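Kolto air fryers: frequently asked questions

What is the difference between the Kolto and the Kolto 500?
The basket is the same. The 500 adds a timer that runs to 90 minutes.

Can I use an extension lead?
No. Plug the fryer directly into a wall socket.

How much food can I cook at once?
Up to 840 g of chips. Larger loads brown unevenly – cook them in two batches. 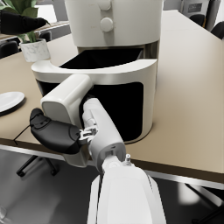

Air fryer in white, on a table.

How do I clean the basket?
Let it cool for 25 minutes, then wash it by hand with washing-up liquid. Do not use wire wool.

Where can I buy spare parts?
Baskets and trays are stocked by Fothergill. Orders placed before noon leave the Skornance depot the same day. Quote the model number on the rating plate.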